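羽绒被与深色织物的家庭洗涤与分色操作步骤

适用范围:白色或浅米色被子、深蓝至藏青色床单、薄毯及棉质针织衣物。羊毛、真丝及标注“仅限干洗”的织物不适用本文流程。文中程序名称以滚筒洗衣机为准,波轮机的差异在相应步骤注明。

一、准备

所需物品:中性洗涤液、白色棉布一块、量杯、厨房秤、网袋、干衣球或干净网球。柔顺剂不需要,羽绒吸附柔顺剂后蓬松度会下降。

先读水洗标。水盆图形内的数字为最高水温,盆下一条横线表示缓和程序,两条横线表示非常缓和。圆圈内的字母供专业洗涤店使用,家庭操作可以忽略,但带叉的水盆必须遵守。方框内有圆圈为可翻转干燥,圆圈中一个点为低温,两个点为常规温度。

称重。以干重计算,被子装入滚筒后,上方应留出至少一个手掌的空隙。装不下的被子送自助洗衣店的大容量机器,硬塞会导致漂洗不净和内胆移位。

二、掉色测试

深色织物前几次洗涤必须单独进行。是否可以与其他衣物合洗,用下面的方法判断:

1. 取白色棉布,用温水浸湿后拧干。
2. 选织物内侧缝份处,用湿布按压并来回擦拭20次。
3. 在自然光下观察白布。无色痕,可与同色系合洗;有淡色痕,单独冷水洗;色痕明显,手洗,并在下一次洗涤前重新测试。
4. 另取一滴洗涤液滴在同一位置,静置五分钟后重复擦拭。部分染料遇清水稳定,遇洗涤剂则脱落。

第4步常被省略。Filipa Brandão整理的洗涤记录中,有一条藏青色薄毯清水测试合格,加洗涤液后白布变蓝。该毯与浅色被套同洗一次,被套整体发灰,两轮氧漂后才恢复。

三、分拣

分拣在床面上进行比在地面上方便,面积大,便于检查污渍。顺序如下:

1. 按颜色分为三组:白与浅米、中间色、深色。浅蓝和紫蓝归入中间色,不与藏青同洗。
2. 每组内再按重量分开。厚重床品与薄T恤同洗,脱水时容易偏心,机器会反复补水重试。
3. 检查纽扣、拉链和被角系带。拉链拉合,系带打活结。
4. 逐件抖开。揉成团的织物中间洗不到,也容易藏纸巾和袜子。
5. 深色衣物翻面,减少表层摩擦起白。

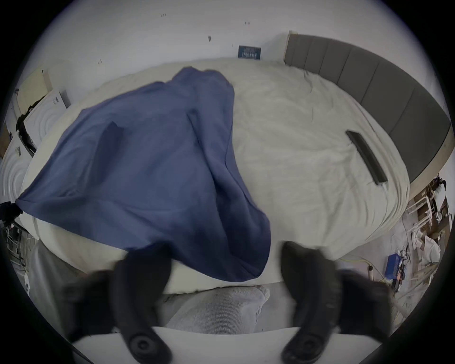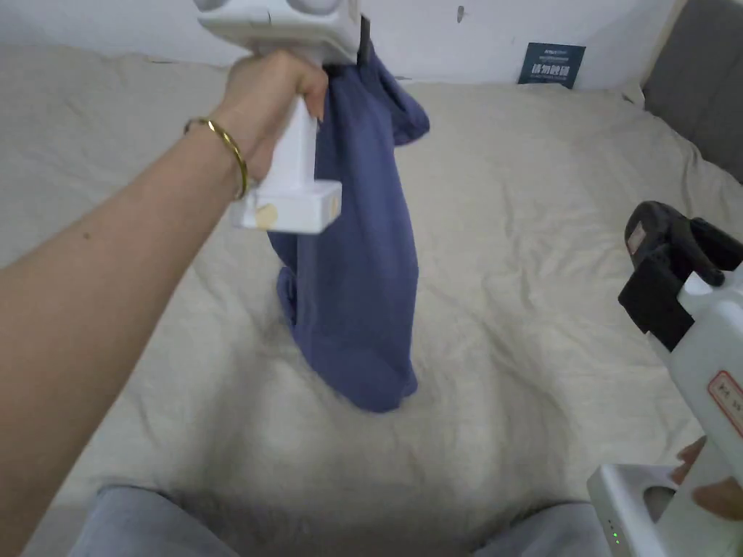

上图:床上的浅色被子与深蓝色织物。下图:手持夹具夹起的紫蓝色布料。

四、预处理

汗渍和皮脂多集中在被头一侧。中性洗涤液与水按1:5稀释,用软刷沿织纹方向轻刷,静置15分钟。不要直接倒原液,高密度防绒面料对原液吸收不均,干后会留下水印。

血渍用冷水,温水会使蛋白质凝固。茶渍和咖啡渍可用氧系漂白剂,水温40℃,浸泡不超过30分钟,仅限白色织物。含氯漂白剂不得用于羽绒制品。

五、洗涤参数

浅色羽绒被:
程序:羽绒或大件
水温:30℃
转速:500转/分
洗涤液:标准用量的一半
漂洗:三次以上

深色床单与薄毯:
程序:深色或混合
水温:冷水至30℃
转速:800转/分
洗涤液:不含荧光增白剂
漂洗:两次

中间色棉质衣物:
程序:棉织物快速
水温:30℃
转速:800转/分
漂洗:两次

波轮机洗羽绒被时,应先手动按压,把被内空气排出,确认被子完全没入水中再启动。浮在水面的被子在脱水阶段可能鼓起并撞击机盖。水洗标要求手洗的被子不要使用波轮机。

洗涤液用量取决于水的硬度。硬水地区按包装上的硬水一栏取值,再乘以对应系数。Rekora洗涤液的瓶盖刻度偏粗,减半用量时建议使用量杯。

六、漂洗检查

程序结束后用手挤压被角。出现白色泡沫,追加一次漂洗。挤出的水清澈但手感滑腻,同样追加。残留洗涤剂会使羽绒结块,干燥后有异味,此时只能重洗。

取出时用双手从底部托住。湿羽绒重量集中,单手提拉一角可能撕裂内部隔断。

七、干燥

烘干机:低温档,加入两至三个干衣球。每30分钟取出一次,拍散结块,翻面后继续。总时间视填充量而定。以Weslow工作间的一条被子为例,低温档分三段完成,合计90分钟,之后平铺晾置一夜。

自然晾干:用两根平行晾杆架起,使被子呈M形,两面通风。白天每两小时翻面一次。避免强日光直晒,面料会发黄变脆。

深色织物在阴凉处反面晾干。T恤从下摆夹挂,夹子夹在侧缝处,肩部不留夹痕。薄毯对折搭在杆上,中途换一次折线位置。

干燥判定:把被子对折压实,一分钟后松开,能均匀回弹且无凉感即为干透。捏到硬块说明内部仍有水分,继续干燥。也可以称重比对,洗前记下的干重是最可靠的依据。Rajitha Sheikh的记录表中有一条被子,洗前2,065克,第一次取出时比干重多466克,外层面料摸起来已经是干的。

八、收纳

干透后静置24小时再收。使用透气棉布袋,不使用真空压缩袋长期存放,羽绒受压数月后回弹变差。袋内放标签,写明洗涤日期、干重和程序。樟脑丸不与羽绒直接接触。

换季一般在12月前完成厚被的晾晒。取出后先拍松,平铺两小时再套被套。

九、故障对照

浅色织物发灰:与深色合洗,或洗涤液不足。单独用氧漂浸泡,水温40℃。
被子一侧变薄:羽绒移位。平铺后由厚侧向薄侧轻拍,不要抖动。
深色织物表面有白色粉痕:洗衣粉未溶解。改用液体,追加一次漂洗。
脱水时机器停转报错:负载偏心。开门后重新铺匀,必要时放入一两条同色毛巾配重。
烘干后有禽类气味:内部未干或漂洗不足。先追加低温烘干30分钟,气味不减则重新漂洗。
面料出现钻绒:检查针孔和缝线。不要把羽绒向外拔,从反面捏住拉回,再揉合针孔。

修订:2026年5月28日,第五节增加波轮机排气步骤,由Shoaib Durrani核对。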